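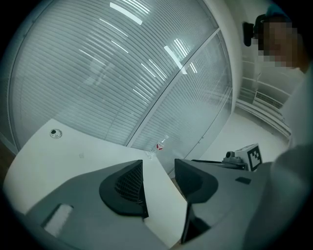 ROOM NOTES / FURNITURE AND FITTINGS

Friday, February 9, 2024

Table first. It is at the glass side now and I want to leave it there until the end of the month before anyone votes on it. The old position, out on the floor, gave more elbow room but you had to walk around it to get to anything, and the extension cord ran across the planks under tape. The tape lifted twice. There is still a sticky line on the floor where it was. Warm water and dish soap got most of it off. I did not want to use the orange cleaner because I don't know what the finish is.

The top is white and shows everything. Pencil comes off with a damp cloth, marker doesn't unless you get it the same day. Please put a sheet of paper down before labeling things on it. The surface catches the light too, which is not much help if you sit on the wrong side.

Cable hole at the back corner. The cord I had was too short to come up through it and still reach the outlet, so I ordered one from Closano, 340 cm, gray. Should go down through the hole, along the inside of the leg and then along the wall. Not here yet. Seraina Oberholzer thinks we should drill a second hole at the other end. I'd wait. One cord is enough for what we plug in, and the table belongs to Flandov under the lease, so drilling means asking them.

Blinds. Kept closed this week. With them open there is too much going on behind the glass, and the light changes through the afternoon so you keep adjusting things that were fine an hour before. Closed, the slats still let you tell that it's daytime, but the light on the table stays even. The ceiling lights reflect in them as bright streaks if you are low down. Doesn't bother me standing up.

Dusted the slats with a dry sock. The feather thing from the supply closet only moves it around. Top rows were the worst. Don't pull on a slat to see out, they take a crease and it stays there. Use the wand.

Bottle of water, clear with the red label, lives at the back corner of the table. It's fine there. Caps on, please, and nothing open on the table when there is anything plugged in.

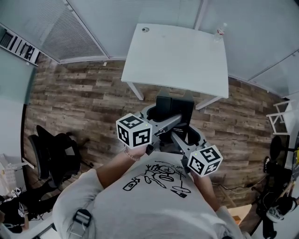

Notebook 4, p. 131

Seating. We have a mixture and I tried everything at the table for at least ten minutes.

Black mesh chair: best for long sessions. Arms are the trouble. They won't go under the tabletop at the height I like, so I end up sitting further back than I want and leaning. Tried it lower and then my shoulders complained. It also rolls, and the planks have a slight slope toward the middle of the room, so if you get up in a hurry it wanders. Parked it on the left where it is out of the way. Will look at whether the arms come off. Two screws on each side underneath as far as I could feel, hex, size unknown.

White folding chair: stays against the wall on the right. Good for a visitor. Too low for writing at the table. The feet need new caps, one has worn through and it will mark the wood. Říha had a bag of them last September when I bought the glides, 10 to a bag. Will ask again.

Black stool: round top, right height for standing work when you want to half sit. I use it more than I expected. No complaints except that it gets tucked in below the folding chair on that side, and then you find it with your shin.

Floor space in front of the table is the thing worth protecting. Standing out there facing the table you can turn with your arms out and not hit anything, and I'd like to keep it that way. So seats go to the sides when you finish, left or right, I don't care which, and boxes do not get set down in the middle "for a minute."

Shelf on the left: white unit, has filled up again. I went through the lower part and took out what was clearly packaging. The rest I left, not all of it is mine. If something on there is yours, put your initials on it. What doesn't have initials by the end of the month goes in the bin marked PITIA in the hall, and you can fish it out of there.

Shoes and the rest: the pile in the left corner has to get thinner. A low rack would do it. Measured the wall under the window and a rack would fit if the shelf moves over by a hand's width. Seraina says hooks. Hooks won't do anything for shoes.

Vent by the window rattles when the fan is on high. Pushed a folded card behind the grille and it went quiet, then started again after lunch. Needs a proper screw.

To do:
- cord, when it comes
- foot caps, ask Říha
- hex keys for the chair arms
- email Flandov re: vent and, separately, the hole
- sticky line on floor, second try

Contact: shop desk, ext. 131 | Back to top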